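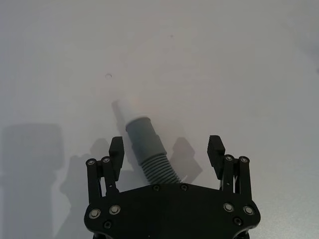 Planning the second arm: a thread on money
Posted in May, 14 posts

1/ We're working out what to buy for the bench at Prallside next. The arm we have does hose handling, and the question is whether to add a second one or spend on everything round the first. I'll put our thinking here as it stands.

2/ The job is short lengths of corrugated grey hose with a smooth cuff on the end. Each has to be picked up, turned and offered to a fitting. It sounds simple and takes up most of our bench time.

3/ Start with the gripper. Two fingers, black, ridged on the inner edges. It came with the arm and we have never costed it separately. That was a mistake, as the next arm is sold without one.

4/ So line one of the new budget is a gripper, line two is spare fingertips. Grips wear. We had no spares in the first year's plan and paid for fast delivery on top of the parts.

5/ Quotes so far are from Tredivlow and Grirnden. Tredivlow is cheaper for the arm alone. Grirnden includes the controller, cabling and a day of setup. Once you add those to the Tredivlow price there is very little in it.

6/ Ask every supplier for the price of the thing working on your bench. Then ask what they left out. Mounting plates are the usual one.

7/ Our limit for fittings and small parts is £700. That has to cover fingertips, bolts, a spare cable and a stock of test hose. It won't stretch to a second camera.

8/ Test hose is a real cost. We get through it faster than planned because the ribbed part bends and keeps the bend. I've put down 80 lengths. Laur sells them cut to size, which saves us an afternoon with the saw.

9/ Don't forget lighting. Our table top is pale and so is the tip on the hose, and with shadows from the arm the edge between them can be very hard to find. A darker mat is the cheapest thing on the whole list and it goes on the order first.

10/ A better lamp is next after the mat. I'd like to try both before agreeing to anything bigger, because a second arm on a badly lit bench would just have the same trouble twice.

11/ Someone asked about buying used. We looked. The arm was a fair price but the warranty couldn't be passed on, and the seller had no record of hours. For a spare I might risk it. For daily work, no.

12/ Staff time is the line people leave blank. I've put in 89 hours for setup, teaching the positions and writing the notes up. If it comes in under that, good – the hours go back to the bench.

13/ Where we are now: mat, lamp and fingertips ordered this month. Arm on hold until both suppliers send a full price with the gripper in it. I have 2 blank rows left in the sheet and expect to fill them.

14/ If you run a small bench and have bought a second arm, I'd like to know what you paid for after the first invoice. Replies are open. I'll add a post when the Grirnden quote comes back.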